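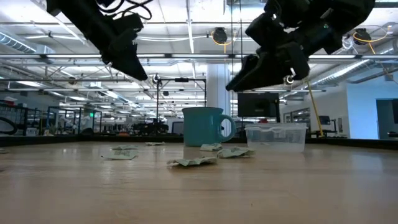 第33小节

2024年11月

我加入合唱团的原因很不体面:楼下的布告栏上写着,男低音免试。

搬到Jarnport的头一年,我把能蹭的兴趣班都考察过一遍。陶艺要自备围裙,击剑要自备保险,语言交换要自备一种别人想学的、说得清楚的普通话,而我一紧张就平翘舌不分。合唱团的那张纸贴在最底下,被一张找猫启事压住半边,露出来的部分是:“各声部试音,男低音免试,随时可来。”我当时还以为这是礼遇。后来才明白,这跟餐馆门口常年贴着“急招洗碗工”是一个道理。

我小时候唱过歌。准确地说,小学的时候为了迎接什么检查,全班都得唱,音乐老师走到我面前,听了一会儿,很慈祥地说,你嘴巴动就可以了。我动了三年嘴巴,动得非常投入,还被选到过第一排,大概是因为口型标准。所以严格来讲我是有舞台经验的。

第一次去排练,指挥Temitope Idahosa让我站到钢琴边上,从中间的音往下走,能走多低走多低。我走到后来自己都听不见了,只觉得胸口有点痒。她点点头,在本子上写了个什么,说,你坐最后一排,靠暖气。

最后一排靠暖气的位置,冬天是全团最好的,这一点我坐到十一月才体会到。在那之前的几个月里我主要体会的是另一件事,就是男低音到底在唱什么。

女高音唱的是歌。你走在路上哼得出来、邻居听了知道你哼的是哪首的那种东西,归她们。女低音唱的是歌的影子,稍微低一点,稍微拐一点,也还算有模有样。男高音唱的是他们自己,哪怕谱子上写着很弱。男低音唱的是地板。你拿着男低音的分谱回家练,练一个礼拜,家里人会以为你在修水管。有一首曲子,整整一页,我们就是在两个音之间来回走,像一个人在走廊里找钥匙。

我把那一页拍给我妈看,她问,你们交钱了没有。我说交了。她说,那怎么不给你们多写几个音。

我没法反驳。这件事我向坐在我左边的Tanko Ogbonna请教过,他在这个位置上坐了很多年,谱夹的背脊用胶带补过,胶带上又补了胶带。他想了一下,跟我说,你试试哪天别唱。

我就试了。趁着中间一段所有人都很热闹,我闭嘴,保持口型(童子功)。结果什么都没有发生,因为他在唱。我又等他咳嗽的时候闭嘴,这回听出来了,上面那三层忽然变得很薄,像一块蛋糕底下的盘子给人抽走了,蛋糕还在,但所有人都看着它。Temitope没停,左手往我们这边一指,指完了还多停了半拍。从那以后我没再做过实验。

说回正题。今年冬天的音乐会,我们要唱一套新曲子,作曲的姓Olaniyan,歌词用的是一首1504年的诗,写一个人在冬天等一条船。诗很短,船到最后也没来。Olaniyan把它写成了很长的一套,分好几段,大家平常就叫它“等船”。排练通知上也写“等船”,有一位新来的女高音第一天真的走到码头去了。

“等船”的难处集中在第2段,第2段的难处集中在第33小节。

我得解释一下第33小节。在它之前,全体都在唱一个很长很稳的和弦,稳得可以在上面放东西。然后到了第33小节,女高音、女低音、男高音都不动,只有男低音要往下挪半个音。就这么一下。谱子上看着毫无危险,一个小小的降号,长得像喝多了的字母b。可是你要在三个声部都赖着不走的时候自己挪,挪多了是另一个和弦,挪少了是感冒。更要命的是这个音一挪,整个和弦的意思就变了,前面你以为那个人在等船,现在你知道船不会来了。Temitope说,整首曲子其实就为了这半个音。她说这话的时候看着最后一排,眼神里的期待让我想换座位。

我们挪不好。九月挪不好,十月也挪不好。最常见的情况是有人挪了有人没挪,于是船处在一种又来又不来的状态。还有一次我们全体都挪了,整齐划一,挪到了一个谱子上没有的地方,男高音们受了惊吓,跟着我们一起下来,钢琴再弹给大家听的时候,我们已经比它低了老大一截。弹钢琴的那位把手放在膝盖上,很有涵养地看着窗外。

钢琴是一架Pruson,团里的老前辈。它有一个琴键按下去之后要过一会儿才肯回来,弹快的曲子时大家都替它捏一把汗。偏偏那个键就是我们要挪过去的那个音。所以我们练第33小节的时候,标准音给得总是有点黏。我提出过,会不会是它影响了我们。没有得到支持。

于是我开始在家里练。

在家练合唱是一件很难跟人解释的事。独唱的人在家练,练的好歹是一首歌;拉琴的人在家练,邻居可以骂,骂也骂得有名目。我在家练的是一个长音,接一个低半音的长音。我的做法是把手机放在碗柜上,放团里发的练习录音,音量开到能盖住冰箱,然后站在厨房里等,等到第33小节,挪一下,再倒回去。一个晚上下来,总共唱的内容不到半句话。

隔壁搬来一家人,头一个礼拜在楼梯上碰见,那家的先生问我家里是不是有什么机器坏了。我说没有,是我。他说哦。后来他每次碰见我都特别客气,主动按电梯。

我还试过在公共场合练。公交车上其实很合适,发动机本身就是一个长音,你对着它挪就是了。问题是公交车会换挡。有一回我刚要往下走,司机一脚油门,整个和弦升上去一大截,我含着那个音坐过了站。地下停车场的效果最好,回声大,人显得很有水平,可惜我没有车,在里头待久了保安会过来问。我说我在找出口,他就一直把我送到出口。

再往后我想到了理论。我去图书馆借了一本讲和声的书,封面上画着一个笑得很自信的大胡子。书的前言说,任何一个有耐心的读者都可以在一个冬天之内掌握本书。我读到第三章就知道自己属于哪种读者了。不过书里有一句我倒是抄了下来,大意是,低音不需要好听,低音需要在那儿。我把它抄在谱子的空白处,Tanko看见了,在下面用铅笔补了一行:还需要准时。

他指的是我有两回迟到。

排练的地方在老城那头,一栋从前是海关仓库的楼里,现在二楼租给舞蹈班,一楼租给我们。所以我们唱到安静的地方,头顶上常有一群人在同时落地。Temitope起初还上去协商过,后来她改变了策略,把舞蹈班落地的时间也算进排练计划里,很响的段落都放在那时候练。这样一来有个后果,我们练安静的段落总是在最后,大家都累了,也饿了。饿着肚子唱一个人在冬天等船,倒是很能体会角色。

关于饿,我想多说几句,因为这个是我在团里唯一算得上有研究的题目。

唱歌之前不能吃饱,吃饱了气下不去,这个谁都会跟你说。可是也不能不吃,不吃的话唱到一半会听见自己的肚子,它的音准还往往比我好。中间休息的时间又短,刚够上个厕所,或者排队喝一口水,两样只能选一样。于是每个人都发展出了自己的一套。男高音们喝蜂蜜水,喝完要互相评论谁的蜂蜜好。女低音那边最实惠,有人带煮鸡蛋。女高音据说什么都不吃,靠的是信念。我试过香蕉,香蕉糊嗓子;试过苏打饼干,饼干屑会在你深吸气的时候出其不意;试过巧克力,唱出来的每个音都像裹了一层被子。最后定下来是半个馒头,白馒头,不夹东西,提前一个钟头吃。团里的人没见过有人干吃馒头,问我这是不是一种传统的发声训练。我犹豫了一下,说是。

现在男低音有好几个人在吃馒头。城里只有一家店卖,冷冻的,一大包。我不打算纠正这件事了。

说到哪儿了。对,第33小节。

上个月底,团里请了Reto Zürcher来听排练。他在好几个合唱团之间来回跑,专门听别人唱不好的地方,听完了指出来,然后喝一杯茶,走。他个子不高,走路没有声音,进来的时候我们正好在等船等到一半。他在墙边站着,听完第2段,又请我们再来一遍,这回他走到最后一排,就站在我背后。

背后站着一个人的时候,半个音会变得很宽。

唱完他说,你们男低音都在低头找那个音。他说你们快到第33小节的时候,下巴一个一个地往下沉,好像音掉在地上了。他叫我们抬头,看着前面女低音的后脑勺,一直看到挪完为止。我们照做,果然好了一点。不过第二遍的时候前排有位女低音回过头来,问我们为什么盯着她。

Reto还说了一件让我琢磨了很多天的事。他说,你们总想着要离开上一个音,所以走得很急,像从别人家里逃出来。你们应该想着还留在那儿,直到留不住为止。我听了觉得很有道理,当场就没跟上拍子。

回家的路上我跟Tanko讨论这个问题。我说,他这个讲法,是不是跟那首诗是一个意思,等的人其实早就知道船不来了,只是还留在那儿。Tanko说,可能吧,不过我的理解是让咱们别抢拍。
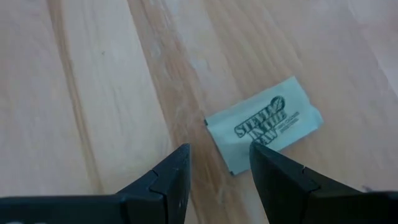
Fatima Dauda在上一篇底下留言:唱女低音的路过,我们第33小节一动不动地撑着那个和弦,撑到眼冒金星,就为了等你们挪那半步,你们能不能考虑一下我们也要换气?另外你写的那个煮鸡蛋是我带的,盐也是我带的,上次盐瓶还回来的时候是空的。

盐的事我可以说明一下,我吃的是馒头,馒头不用盐。这个线索我只能提供到这里。

换气的事我倒是真没想过。我一直以为那三个声部赖在那里是舒服的,像坐在沙发上看别人搬冰箱。后来我在休息的时候请教了一下,女低音那边一致认为,站着不动比挪动累多了,尤其是当你知道有人马上要挪,而又不知道他们这次打算挪去哪里。她们说每次到那一小节前面,全体都会不自觉地绷紧肩膀,像在等一个要打喷嚏的人。男高音说他们倒没什么感觉,他们一般在这里想下一句。

我于是对“地板”这个说法有了一点修正。地板一动,站在上头的人是最先知道的。这个道理写出来平平无奇,可是我在最后一排坐了大半年,看的全是后脑勺,确实没有往那头想过。

接下来的几次排练,Temitope换了个练法。她让四个声部打散了站,一个人旁边不许有自己声部的人。这对男低音是很残酷的。平时我们靠在一起,像一排互相搀扶的路灯,谁也说不清是谁亮的。现在我左边是一位男高音,右边是一位女高音,两边都很响,都很确定。到了第33小节,我孤零零地往下一挪,听见自己的声音从很低的地方冒出来,居然还挺清楚。清楚得我吓了一跳,赶紧又挪回去了。

右边的女高音看了我一眼。我说对不起。她说,你刚才是对的呀。

唱歌这件事最叫人懊恼的就在这里,你错的时候往往很有信心,偶尔对了一次,反而要道歉。

散着站还有一个收获,就是终于听见了旋律。在最后一排听旋律,听到的是它的背面,辅音都糊了,只知道她们在高兴或者在不高兴。站到中间才听见歌词,才知道第2段里那个等船的人一直在数海鸥,数到后来连海鸥也走了。我唱了几个月的“呜”和“啊”,中间夹着两个地名,完全不知道有海鸥。我问Tanko知不知道,他说知道,歌词就印在封底。我翻过来看,真的印在封底。

演出定在市里的老礼堂,大约400个座位,听说往年能坐满一半以上,主要靠团员的亲戚。我在本地没有亲戚。我请了公司里的同事,同事问唱什么,我说是一个人在冬天等船,船没来。他说他看看那天有没有安排。我还请了隔壁那家人,我觉得他们有权利知道前因后果。那位先生接过票,看了很久,问,那个声音,到时候有很多人一起发吗?我说是的。他把票收好,神情里有一种我说不上来的尊重。

服装又是另外一场灾难。通知上写“深色”,到了试装的那天,才知道人类对深色的看法可以有多么大的分歧。有人穿深红,有人穿墨绿,有一位穿了很鲜亮的紫,理由是在她那儿的灯光底下它是黑的。男低音倒是全体穿了黑的,因为我们只有黑的,平时参加什么都穿这一套。Temitope看了一圈,说我们后排看上去非常整齐,这是入团以来她第一次当众表扬我们。Tanko叫我把这句话记下来,我就记在了大胡子那句话的旁边。

还有站台阶。合唱团上台要站在一级一级的木头台阶上,我个子不算高,但男低音一律在最上面一层。最上面一层后头是没有东西的,只有一根细细的栏杆,在小腿的高度,作用我猜是让你摔下去之前先绊一下。站在上面要双膝微弯,不能锁死,锁死了人会晕。我问晕过人没有。大家都说没有,然后又都看了一眼Oluwaseun Edet。他清了清嗓子,说那次是因为没吃东西。我当场把剩下的半个馒头给了他。

昨天晚上是搬进礼堂之前的最后一次排练。楼上的舞蹈班放假,头顶上一点声音也没有,反而让大家不大习惯,唱到该有人落地的地方,好几个人都往天花板上看。钢琴的那个键修过了,按下去立刻就回来,太利索了,弹的人连着弹了好几下,像是不大信。我们把“等船”从头到尾走了一遍。到了第33小节,我抬着头,看着那位女低音的后脑勺(已经征得同意),心里想着留在那儿,留在那儿,然后挪了。

我觉得我们挪对了。Temitope的手往下沉了一点,没有停,也没有指谁。唱完以后她翻了几页谱子,说第4段男高音进早了,重来。

男高音很受打击,我们后排体贴地保持了沉默。Tanko在谱夹底下把拳头伸过来,我跟他碰了一下,胶带有点粘手。

散场的时候我在门口拿外套,听见两位女高音在讨论明年春天的曲目,说是Esow那边有个合唱团想跟我们合办一场,选了一首据说很欢快的,讲的是渔民收网。我凑过去看了看谱子,男低音有一整页是休止,右上角用小字注明:此处可跺脚。

我现在得去买馒头了,店里说这个月到货晚,让我早点去,最近不知道为什么买的人多。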